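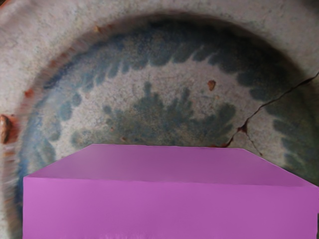
Figure 2. Simulated close view from directly above: speckled dish with cracked glaze, pink block covering part of the painted pattern.

4. Planning the purchase

4.1 What the simulation was for

No hardware yet at the time of writing. The cell is budgeted for the next financial year and the order has to go in by September, so the simulated task was used mainly to settle the parts list. One arm, one parallel gripper, one small block, one dish, a table. Pick and place only. We kept it dull on purpose. The question was what we can leave off the order without having to buy it later at a worse price.

The item most argued over was the camera. The Duneo quote has it as a separate line, 1415 pounds with the mount and cable, and Mondal wanted it struck out completely. His argument: the arm knows where it is, the block starts from a fixed jig, the dish could sit in a jig too. Fair enough for a demonstration. But the real stock will not be clean and plain, and a jig says nothing about a dish that has been put down a finger's width off. With a surface like the one in Figure 2 (dark flecks, rust-coloured marks, a crack that splits, blue-grey dashes round the well) a simple colour threshold picks up a good deal that is not an edge. The block itself is easy, one flat colour and no markings. The dish is the hard part. Also the block hides the near part of the dish in a close view, so the rim has to be worked out from what is left showing.

We therefore kept the camera in and cut elsewhere. See 4.3.

4.2 Reach and table

Table size was fixed before the arm was chosen, which was the wrong way round and we would not do it again. Macaraeg had already reserved the floor space. The arm is placed at one side of the table and works across it, so the useful area is the part nearest the base plus whatever the wrist can still turn down over. A gripper pointing straight down costs reach. The catalogue figure is for the arm streched out, no good to anyone setting something down in a dish. 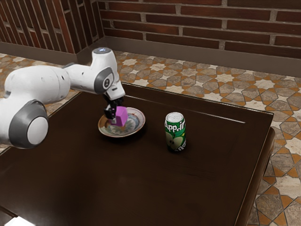

Clearance under the fingers was the second point. A shallow dish is forgiving at the centre and much less so near the raised rim, and the block needs to be let go low or it will tip. Standard fingers from Verbruggen are thick at the tip. The slimmer pair adds 115 pounds. We put them on the order as an essential and not as an option, after Bañez pointed out that options are the first thing to go when the total is looked at by somebody else.

Neighbouring objects matter as well. A drinks can standing upright next to the dish is enough to rule out some approach directions, and a real bench will have worse than one can on it. Our first layout assumed a clear table all round. Redrawn with a strip kept free on the arm's own side only, the rest treated as occupied.

4.3 What was cut

Second gripper: cut. Spare controller: cut, with regret. The Biltemo bench kept, though the cheaper one from Turnen was looked at again and would probably do. Safety fencing can't be cut and should not have been in the "to discuss" column in the first place. Training days reduced from the supplier's suggestion, Ambrosio will go and then teach the rest of us.

Delivery is quoted at nine weeks for the arm. The bench is shorter, the camera shorter still, so both can be ordered afterwards, and this spreads the spend over two budget periods. Installation needs the electrical work finished first. This was missing from the first version of the plan entirely.

4.4 Limits of this approach

A rendered surface reflects light the way it has been told to. Our table finish is glossy and gives soft reflections in simulation, the bench we buy may be better or a lot worse, and lighting was left out of the budget altogether. Holst has asked for a small reserve to cover lamps and a matt cover for the table top. Not agreed yet. Friction between finger and block was left at the default value, so nothing here should be read as evidence on grip. Also we did not cost maintenance beyond teh warranty period. The figures for that are being requested from the suppliers and will be added to Table 3 when they arrive.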